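Visit report: Dunda Packaging open day

Posted Monday, June 5, 2023

Dunda Packaging opened its carton plant to the public for the first time since before the pandemic, and I went along with Rhys Mudgway from our local small makers' group. Both of us buy boxes in short runs, Rhys for his soap and me for tea, and we wanted to see where the money goes. These are my notes, tidied up a bit for members who couldn't get there.

Getting there

The plant is at the far end of the industrial estate, past the tile warehouse and the council depot. The bus stops at the roundabout and it's a fifteen-minute walk from there with no footpath for the last stretch. If you drive, use the second gate. The first one is for trucks and we were turned around by a man in a hi-vis vest, along with the three cars behind us.

Sign-in was in the front office. Visitors got a vest, a pair of earplugs and a sticker with a tour number. Closed shoes were compulsory and one couple had to go back to their car to change. Tours ran all morning in groups of 28, which was too many for some of the narrower parts of the building. At the back you couldn't hear much.

Board store

Our guide was Nayeli Chambi, the production planner. She started us in the board store, a long shed with the reels at one end and flat sheets on pallets at the other. It smelt like a school stationery cupboard. Most of what Dunda uses is recycled-content board, with virgin board kept for food cartons and anything that needs a very white face.

She spent a good while on humidity. Board takes up moisture from the air and curls, and a curled sheet jams the feeder. Pallets are left wrapped until the day they're needed and then stand beside the press overnight. Rhys asked if that applied to us, storing flat boxes in a garage, and she said yes. Keep them wrapped, keep them off the concrete, and don't lean them against an outside wall. I have been doing all of that wrong.

Printing

The print hall has one big offset press and a smaller digital press bought last year. The offset was running a biscuit carton. The digital was stopped while an operator cleaned it, and she let us look at the sheets in the tray.

Setting up the offset takes up to half a shift, with plates to mount and colours to bring up, and a stack of spoiled sheets goes in the recycling before the first good one comes off. That set-up is charged whether you order a little or a lot. The digital press has no plates, so the set-up is small, but each sheet costs more. At Dunda the two methods cost the same at 4000 boxes for a simple design in a standard size. Under that, ask for digital. I've been quoted offset for much smaller orders by another printer and will be asking why.

Solid colour was another topic. A box printed edge to edge in one strong colour shows every scuff, and it tends to crack white along the folds unless it's coated. Nayeli bent two samples in front of us, one varnished and one bare, and the bare one cracked straight away. She also said that a small change in colour between batches is normal and that customers who keep old and new stock side by side on a shelf should order it all at once.

Die-cutting and gluing

This was the loudest part of the tour. The die is a sheet of plywood with steel blades set into it on edge, sharp ones for cutting and blunt ones for creasing. It comes down on each sheet, and the waste is knocked out by pins on the next station. The dies hang on racks along the whole of one wall, each with a job number in marker pen. Customers pay for the die once and Dunda keeps it. If you haven't reordered in five years they write to you before throwing it out.

The folder-gluer is a long line of belts that bend the flaps over as the carton travels along. The glue itself is a very thin line down one seam. At the far end, two people packed the finished cartons into shippers. They're paid the same as the machine operators, which I was pleased to hear.

Lunch

A sausage sizzle in the car park, proceeds to the local surf club. Vegetarian option was an onion sandwich. The tea was stewed but there was plenty of it. There was shade for perhaps a third of the people there, and not enough bins.

The sample room

After lunch we could wander through the sample room at our own pace. For me it was the best part of the day. There were shelves of cartons grouped by style: tuck-end, crash-lock base, sleeve and tray, and flat mailers. You were allowed to open them up and see how they were folded.

I spent most of my time on the flat mailers, as I've been thinking of moving the tea samplers out of padded bags. A slim mailer goes through as a large letter if it stays under the thickness limit, and for light goods the saving in postage can be more than the cost of the box. The ones that caught my eye were small retail packs in bright colours with only a few words on them, big enough to read from a distance. A pink one for contact lenses used an orange band for the product name and a line of script underneath, and I could read it from well back.
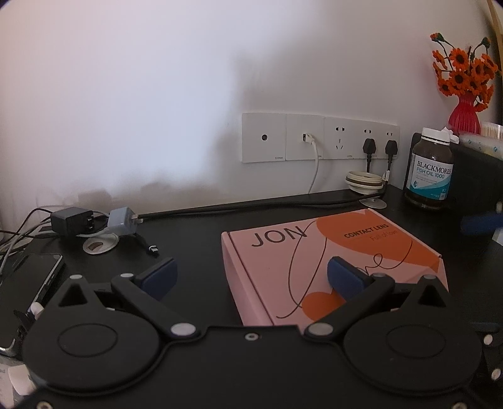

Prices and minimums

The sales desk was run by Troteck, who handle Dunda's small orders. I asked for a price on a plain flat mailer in one colour and one size, and was quoted $1145 for their smallest run, delivered, including artwork checks. A die is extra unless you pick one of their stock sizes. The stock size list is printed on the back of the price sheet and I have a spare copy if anyone wants it.

Turnaround is three weeks from approved artwork, longer from September on. They won't start on a job until you've signed a proof, and they would like the proof looked at by a second person. Rhys once had a whole run of soap boxes printed with the wrong phone number (not by Dunda), so he agreed with that.

Artwork should be supplied as a PDF with the fold lines on their own layer. Keep text well clear of the creases. Barcodes should be dark on light, and red bars won't scan.

Other stands

Ellery had a table of paper tapes and water-activated gum tape. The gum tape holds very well but you need a dispenser, and the cheap one they had on show jammed 2 times while I watched. Bemex were showing compostable mailing bags. I took a few home to try and will report back at the next meeting. Their literature says home compostable, so one has gone in my heap.

Would I go again

Yes, but I'd book the earliest tour. By late morning the groups were backing up in the corridor outside the print hall and we lost ten minutes standing there. Bring a box you already use, too. Nayeli looked at one of Rhys's and pointed out that turning the layout around on the sheet would fit an extra box across, and he would have paid for the petrol with that alone.

The next open day hasn't been set. Dunda will take small groups by arrangement on weekdays, minimum six people. If you're interested, put your name on the list at the June meeting and I'll ring them once we have enough.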